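Posted in: Group Minutes > Skywatch & Reports

PLURNVILLE SKY REPORTS GROUP
Minutes of the January meeting, upstairs room, 7.30pm

1. Previous minutes
Agreed, with one correction. The "silent triangle" in item 4 should read "alleged silent triangle".

2. The Urquijo lights
The group has now received 133 reports of the orange lights over Urquijo reservoir. The secretary pointed out that 133 reports does not mean 133 witnesses. Many came through the same web form on the same evening, several share whole sentences, and two give the wrong side of the reservoir. Once duplicates and second-hand accounts are removed the figure will be a good deal lower, and the secretary asked that the larger one not be given to the local paper again.

The video sent in by a member was played twice. It shows an orange dot, then a shakier orange dot. The claim that the object was "at least 200 metres across" was discussed at length. Without a distance there is no size, and the clip offers nothing to judge distance by.

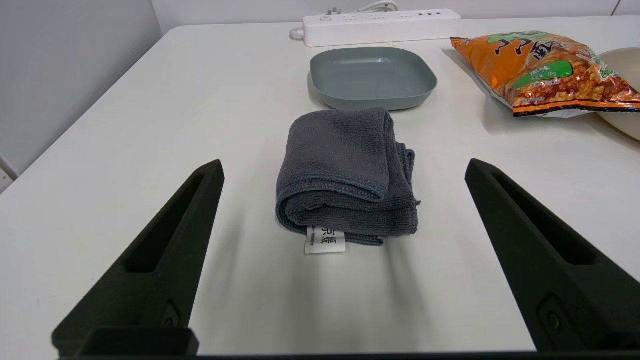
A member near the back objected that he had watched the lights from his own garden, that they moved against the wind, and that he was tired of being told he had seen a lantern. The chair replied that no one had said lantern yet. The wind reading he relied on was taken at ground level in Cultano, on the far side of the hill, and may say little about conditions over the water.

It was agreed to ask the sailing club whether anything was let off from the bank that night. Until an answer comes the case stays listed as "unexplained, poorly documented". A proposal to change this to "unexplained, significant" was lost.

3. Cuketti detector
The makers of the Cuketti sky detector have offered the group one at 427, reduced from 1,332. Members asked what it detects. The leaflet says "anomalies". No test results were enclosed, and the letter asking for some has had no reply. Decision: not to buy.

4. Report form
The new form will ask for compass direction, height above the horizon and how long the sighting lasted. The box marked "Did you feel watched?" is to be removed. One vote against.

5. Any other business
The heater is still broken. Bring a coat.

Meeting closed 9.10pm.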